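Tasting and Buying, Session 7: What Cheese Awards Tell You
Handout, Todor Vlachou, Matcombe evening course

Bring your notes on washed rinds from March. We'll need them in the second hour.

The question for tonight is how much a medal on a label should move you. My answer is a little, and less than the price usually assumes. Take a show with 2,000 entries. Split them into enough classes and a maker can win gold against four rivals, one of whom sent a cheese that got warm in the van. The sticker doesn't say how big the class was. Ask, if there's anyone at the counter to ask. 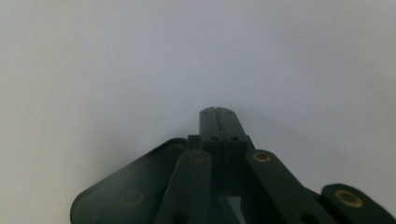
Judges mostly work by taking points off. A cheese starts with full marks and loses them for cracks, gas holes in the wrong place, bitterness, a rind that lifts. You can see how the habit forms: put a tiny dark speck on a plain pale surface, like the one above the closed gripper fingers, and the eye goes to it and stays. A judge on the fortieth sample of the morning does the same with a blemish. So clean, even, mild cheeses do well, and odd ones with a lot of flavor get marked down for looking odd. I don't think the judges are dishonest. I think the score sheet asks them the wrong things.

Flavored cheeses are a harder case. Herbs and oil can cover a dull base, and the class rules at Valtby let the flavoring count toward the total. Taste the center of the wheel first, away from the rub, and then the edge.
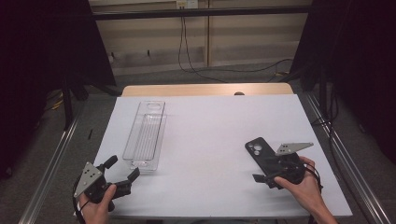 Then there's the pairing card. The Trajkovski card lists 29 drinks for one hard cheese, from stout to sweet white. A list that long is no advice at all. Pick 2 and test them against water.

Tasting order tonight: Sirel young, Sirel aged, the peppered one, then Sirel young again. Write a score for the first piece before you try anything else, and don't change it later. Most people's second score for the same cheese is different. Keep both numbers, we'll compare.

Reading for next time: the Valtby class rules, pages on hard cheese only. Skip the foreword.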